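August, von Melina Moschos

Getränke einkaufen und lagern, ohne dass der Rücken streikt

Bei uns ist im Sommer ständig irgendwas leer. Kaum steht Besuch auf der Terrasse, ist das Wasser weg, und die Limo, die noch im Keller sein sollte, hat längst jemand getrunken. Seit wir nach Omville gezogen sind und der nächste große Laden drüben in Rikisley liegt, habe ich mir ein paar Sachen angewöhnt, die mir das Schleppen wirklich leichter machen (und den Streit am Sonntag ersparen, wer denn nun hätte einkaufen sollen).

Das Wichtigste zuerst: Ich schreibe die Liste nicht mehr am Küchentisch, sondern vor dem Regal. Ein Bleistift hängt an einer Schnur am Kellerregal, der Zettel klemmt daneben. Wer die vorletzte Flasche nimmt, macht einen Strich. Klingt streng, ist aber nach einer Woche so normal wie Zähneputzen!

Im Laden dann erst die Flaschen in den Korb, danach alles andere. Schweres nach unten, und Flaschen, die zu lang sind, lege ich schräg hinein. Chips und Brot kommen ganz zum Schluss obendrauf, sonst hat man zu Hause Krümel.

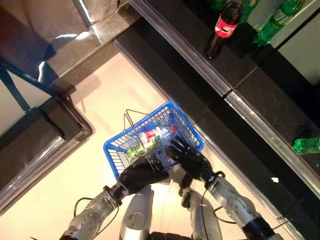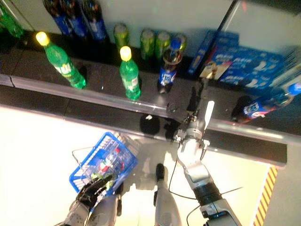
Dosen und Flaschen auf dem Regal, beides hat seine Vorteile.

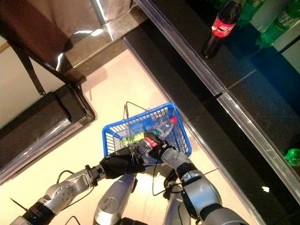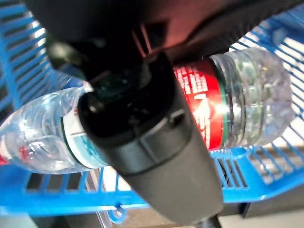

Dosen nehme ich gern für Ausflüge, für den Alltag bleibe ich bei Flaschen mit Schraubverschluss. Angebrochene Limo drehe ich fest zu und stelle sie aufrecht in die Kühlschranktür, dann prickelt sie am nächsten Tag meistens noch ganz ordentlich. Meine Nachbarin Endang Krishnan schwört darauf, die Flasche vorher zusammenzudrücken - bei mir hat das nie etwas gebracht, aber probiert es ruhig aus.

Zu Hause kommt das Neue immer nach hinten und das Alte nach vorn. Ich hab mal beim Aufräumen 3 Flaschen Malzbier gefunden, die noch aus der alten Wohnung stammten, die wollte dann keiner mehr kosten. Und bitte nichts direkt neben die Heizung oder ins Fenster stellen, im Keller ganz unten ist der beste Platz.

Klebt doch mal was am Regalboden: warmes Wasser, ein Spritzer Spüli, Lappen zehn Minuten drauf liegen lassen und dann erst wischen. Den Einkaufskorb spüle ich bei der Gelegenheit gleich in der Dusche mit ab und lasse ihn kopfüber auf dem Balkon trocknen.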